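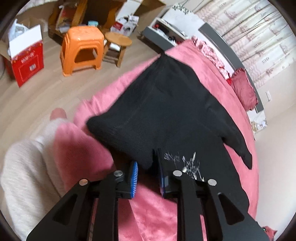 Black top, pink bed, laundry day.

Hello from the laundry pile! I promised in the last issue that I'd get to the folding question, and there were so many replies about it (you people have feelings about sleeves) that it gets the main spot this time.

So. I fold on the bed. I have tried the kitchen counter and I have tried the top of the dryer, and I always end up back in the bedroom with everything dumped out on the covers. The bed is big, it's soft, and if I don't finish, I can't go to sleep, which is the only deadline that has ever worked on me. My pink bedding has one more thing going for it, and I only noticed this winter: dark clothes show up on it beautifully. When I had gray covers I used to lose black socks for days. They'd be right there in front of me! On pink you can see every edge, every sleeve, every bit of lint too, unfortunately.

Big black tops are my problem children. I own far too many of them and they all look the same in a heap, so half the work is finding out which end is up. What I do is get hold of a bit of cloth anywhere, lift, and let the rest hang down until a sleeve or a neckline shows itself. Then I lay it flat, front side down, and give it one long smooth with my forearm from top to bottom. If there's a printed design on the front I turn that side in, so the print doesn't rub against whatever gets stacked on it. I had a lovely one from Dredel that went all crackly after a year in the drawer, and I'm still a little sore about it.

Now the sleeves. I used to cross them over the back like arms on a grumpy kid and then wonder why I got a lump in the middle. These days I fold one side in by a third, sleeve and all, and then double the sleeve back on itself so it runs straight down along the body. Same on the other side. You end up with a long strip that's the same thickness pretty much all the way, and from there it's just in half and in half again. For the really heavy ones I roll from the hem up instead. They sit better in a deep drawer that way, and I can pull one out without the whole row falling over.

A reader in Jemberg wrote to say she hangs everything, sweatshirts included, and hasn't folded a thing since September. I'm jealous of her closet. Mine has a rod so short that four winter coats fill it up, and the hangers I bought to fix this (a pack of 50, what was I thinking) are mostly living under the bed. If anybody local wants some, please write back, I'll leave them in a bag on the porch.

A few other things that came up in your notes:

Yes, I wash black things inside out, in cold water, with other dark things. No, I don't use a special detergent for it. I tried the Flunura one a couple of times and liked the smell very much, but I couldn't see a difference in the color.

Lint. A damp rubber glove wiped in one direction does as well for me as any sticky roller. Do it before you fold, while the thing is spread out flat. I always forget and have to open everything up again.

The edge of the bed. Somebody asked how to stop big pieces from sliding off onto the floor while you work, and I'm afraid I just put up with it. Something of mine is always hanging halfway over the side. You could start from the middle, I suppose, or own fewer big things.

And for the person who asked how long all this takes: two podcasts, or one long phone call with my sister. I don't time it. I do stop after 6 or so pieces and put them away before going on, otherwise the finished stack gets knocked over by the unfinished one and I say words I shouldn't.

Next time I want to do fitted sheets, which I have never once folded well, so I'm asking for help here. A friend swears by a method she learned from a shopkeeper on Vương Street that starts with both hands inside the corners, and she's going to show me on the weekend. If you have a method of your own, send it along before then and I'll try that too. Drawings are very welcome, the messier the better. Last time I got one on the back of a grocery receipt and it's still up on my fridge!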